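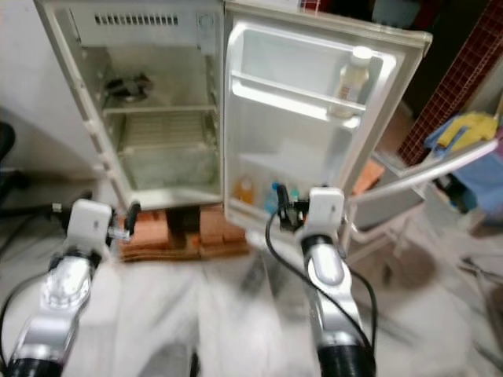
Stastorum Robotics Laboratory
Unit 3: Planning for Hinged Doors

A hinged door constrains any hand in contact with it. Once the hinge axis is known, contact points on the door move along arcs, and the planner needs one variable, the door angle, to describe their path. Errors in the estimated axis appear as side forces at the gripper.

Students will use the Dillden planner in this unit. The control loop runs at 50 Hz. Joint targets are to be sent at every cycle, including cycles in which the arm is holding still.

Perception. Fit a plane to the door and a second plane to the cabinet front. Their line of intersection gives a first estimate of the hinge. Shelves and bottles on the inner side of the door must be removed from the point cloud before fitting.

Two-arm tasks. When one arm is at the door and the other is near the compartment, each arm is treated as a moving obstacle for the other. Collision checks must cover cables as well as links.

Reading: Salehi course notes, section on contact constraints.

Assignment: Plan a closing motion from the recorded trial 195. Submit the joint path and a plot of door angle against time.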